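Jakidska Shared Workshop
Equipment > Automation > Two-Arm Bench

Two-Arm Bench (Mudgway build)

Status: in service
Location: Wesel, back room, north wall
Induction required: yes
Booking: half-day slots, bench calendar
Contact: Ülle Rebane (mechanical), Bohdan Yatsenko (control software)
Page revised: Wednesday, July 16, 2025

Overview

The Mudgway build is a pair of small robot arms working over one wooden table. Each arm carries a two-finger gripper. The bench was designed and assembled by members and is meant for light pick, place, and hand-over work on printed parts: fetching a part from the table, passing it between arms, holding it while a screw goes in, setting it down again. It has no metal cutting ability and no dispensing ability, and it should not be booked for either.

The arms can be run together or one at a time. They are driven from recorded motions, from scripts, or by hand through the pair of leader handles kept in the drawer under the control PC. Most members start with the leader handles and move to scripts once they have a motion worth repeating.

Specification

Arms: 2
Gripper type: two-finger, parallel mount, interchangeable pads
Rated payload, each arm: 342 g, gripper excluded
Usable gripper opening: 58 mm at the pad tips
Cameras: one at each gripper, one fixed over the bench
Supply: single fused inlet, both arms on one emergency stop
Control: bench PC, Zurex motion package
Pad service interval: 2,000 grip cycles

The payload figure was measured with the arm at three-quarter reach. At full reach the shoulder joint holds the load but sags when it starts moving, and repeat positions drift. If your part is near the limit, place the pickup point closer to the base. The figure applies to each arm singly. Two arms lifting one part do not give double the payload, as the load is never shared evenly.

Gripper and fingers

Each finger is a white mount with an orange ribbed pad fixed to it. The pad is wide at the base and tapers toward the tip. The inner edge, the one that meets the part, is dark, so it is easy to find in the gripper camera. The mounts are the same left and right apart from the mirrored slope.

The pads grip best in the upper half. Parts held down near the base of the pad tend to turn when the arm accelerates. For flat parts lying on the table, approach with the fingers fully open, lower until the tips are just clear of the wood, then close at the slow setting. The fast setting is for parts standing upright.

Spare pads are in the second drawer. Swap both pads on a gripper at the same time and reset the cycle counter in the bench software. A single new pad opposite a worn one pulls the part sideways on closing, and the error is large enough to miss a screw hole.

Do not use solvent on the pads. A dry brush clears the ribs.

Work in progress: ring assembly

The current member build on this bench is a ring assembly for an indexing turntable. The project belongs to Laine Paulauskas and Priit Mägi. The ring is a flat lime-green part with a large center opening and small holes set around the face. One arm picks the ring from the table and presents it; the other side of the job is starting the screws.

The ring was chosen as a first part because it has no up or down in the gripper's view except for the hole pattern. Picking it up is simple. Picking it up with a particular hole at a known angle is the useful part of the exercise, and most of the script is spent on that. The routine finds the center opening first, then looks for the small holes, then rotates the wrist before closing.
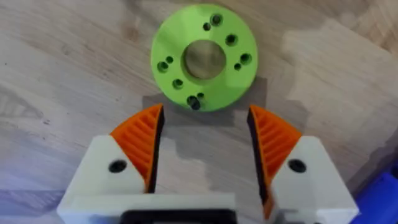
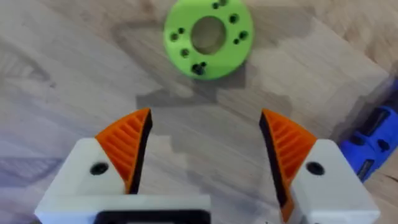
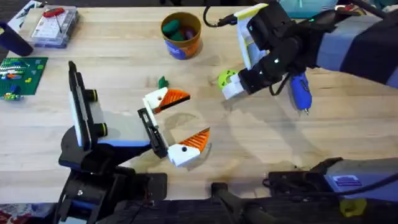 Ring assembly on the Two-Arm Bench. First and second: gripper camera, fingers open, ring on the table. Third: bench camera, both arms.

Members who want to try the ring routine on their own parts can copy it from the shared folder on the bench PC. The file is named ring_present and has comments in English. Change the outer diameter and the grip height before running it. The grip height is measured from the tabletop to the pad tips, in millimeters. A value of zero will drive the tips into the wood.

Notes from the ring build

Shadow. The arm and gripper shade the table during the approach, and the dark patch moves with the arm. Early versions of the routine took the edge of the shadow for the edge of the part. The present version checks color before shape, which works for a bright part on pale wood. It will not work for gray or beige prints. For those, put the part on a colored sheet.

Small holes. Holes in the ring look dark from above, and so does a dark screw head sitting in one. The gripper camera alone does not separate the two reliably. Laine's method is to record which positions have been filled and trust the record over the camera. Priit's method is to compare against the bench camera after each screw. Both are in the folder. The record method is faster and goes wrong if a screw is knocked out by hand between steps.

Approach height. When the gripper is low and close, part of a large ring can leave the gripper camera's view. Take the hole pattern reading higher up and do not repeat it on the way down.

Hand-over. Passing a ring between arms needs a short dwell with both grippers closed before the first one opens. The default dwell is fine for most prints. Thin parts bow under two grips - reduce the closing force on the receiving arm.

Before you start

1. Check the bench calendar for a note from the previous user.
2. Clear the working area between the two arms. Containers, brick plates, and part boxes may stay on the table if they are outside the reach you intend to use. If you are not sure of the reach, move them.
3. Look over the cables at each arm and confirm that none crosses the path of the other arm.
4. Release the emergency stop, then switch on at the inlet.
5. Run the homing script with nothing in the grippers.
6. Open and close each gripper once by hand control.
7. Run your motion at quarter speed with no part on the table.

Homing takes 23 seconds for the pair. If one arm has not stopped by then, press the emergency stop and read the joint log. The usual cause is a cable clip that has slipped and is holding the wrist.

Do not hold a part for the robot during a scripted motion. Feeding parts by hand is allowed only with the leader handles in use, with a second inducted member at the stop.

Limits of use

Maximum part weight is given in the specification. There is no minimum, but parts smaller than a pad tip are hard to release and may cling in the ribs.

Not permitted on this bench: hot parts, open blades, liquids in open vessels, anything under spring load, anything live. Hand tools may be held in the gripper or hung from an arm if they are tethered and the tether is shorter than the distance to the floor.

Changes to the arms themselves need agreement from Ülle Rebane. Changes to pads and finger mounts do not, provided the original set goes back on at the end of the booking and the grippers are opened and closed once to check it.

Shared parts and files

The finger mounts, camera brackets, and cable clips were drawn by members and the files are on the bench PC under mudgway/parts. Print settings are in a text file beside each drawing. The mount files were last changed to give the screw recess a little more clearance; mounts printed from the older file still fit but take the screw tight. Mark anything you reprint with the revision number on the hidden face.

Spare screws for the mounts are in the labeled tray. Use the length on the label. A longer one bottoms out before the mount is clamped and the finger rocks under load.

Maintenance record

Pads, left arm: replaced at the service interval, both sides.
Pads, right arm: replaced at the service interval, both sides.
Right arm wrist cable: rerouted with more slack after it snagged during a hand-over test. Full wrist rotation checked.
Bench camera: refocused, position unchanged. Stored calibrations remain valid.
Left gripper camera: calibration redone after the bracket screw was found loose. Motions recorded before this should be checked for a small offset at the pickup point.
Open item: sag at full reach on the left shoulder. Ülle Lukoševičius has the replacement gear set and will fit it in August. The bench will be out of service for that day, and the calendar will be blocked in advance.

Induction

Inductions are held by Bohdan Yatsenko and take one evening. Bring a printed part of your own, flat on one side and inside the payload limit. You will home the bench, pick the part with the leader handles, record the motion, and play it back at quarter speed. Members who have already been inducted on the single-arm trainer can skip the first half.

Related equipment

Single-arm trainer
Filament printers, room 2
Soldering bench
Camera calibration board (ask at the desk, return the same day)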